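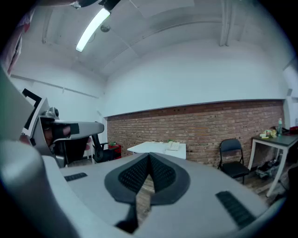 What eats the budget when you buy hand-held grippers? Spare finger pads, chargers, and the second one of everything.

I learned this in August, when I sat down with a spreadsheet and the confidence of a man who had once bought a printer. Vitley wanted $984 for a pair of grippers. Fine. Then came mounts at $351, then shipping, then a line reading "misc." that Reiko Kuroda made me break out into actual items. There were 4. I had hoped to keep it at a dignified blur.

My first plan also had $300 for furniture, which Reiko struck out, on the grounds that we own tables. We do own tables. I put the money into pads and felt very grown up for an afternoon.

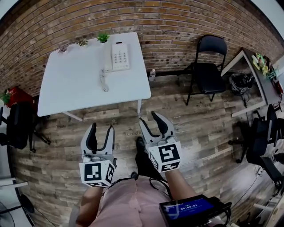 Both grippers, the desk phone, and the succulents.

Still open: whether we buy a third gripper as a spare or just repair what breaks. Bontu Habte says spare. Reiko says repair. I have asked Vitley for a quote on both and will report back when they answer their email.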